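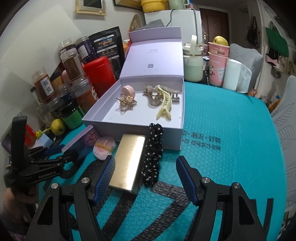
Patrol vessel Loltimton — damage control inspection, alongside Wiltum naval base
Date: 2021-11-29
Previous inspection: August

1. Watertight doors, 2 deck
Satisfactory. Chalk test passed on all doors. Clip on the forward door stiff, greased on the spot.

2. Hull valves
Satisfactory. Remote indicators agree with local position.

3. Fire main pressure
Defect. Held at 97 per cent of rated pressure with one pump. Second pump (Fallahi) tripped on start — breaker to be changed before sailing.

4. Breathing sets
12 on board, all charged to 300 bar. One mask seal perished, replaced from stores.
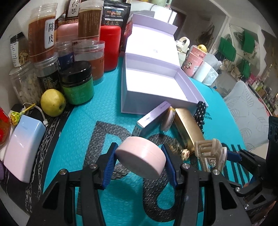 5. Magazine flooding and spray
Satisfactory by dry test. Wet test not done, drain blanked for dockyard work. Carry forward.

6. Life jackets
Satisfactory. Lights in date. Stowage labels missing on the port side.

7. Hull sensors (Esano)
Not tested. Shore power too unsteady for a full run.

8. Emergency lighting
Satisfactory, 200 minutes on battery.

Result: fit for harbour duties only until item 3 is cleared. Items 5 and 7 to be seen again before sea trials.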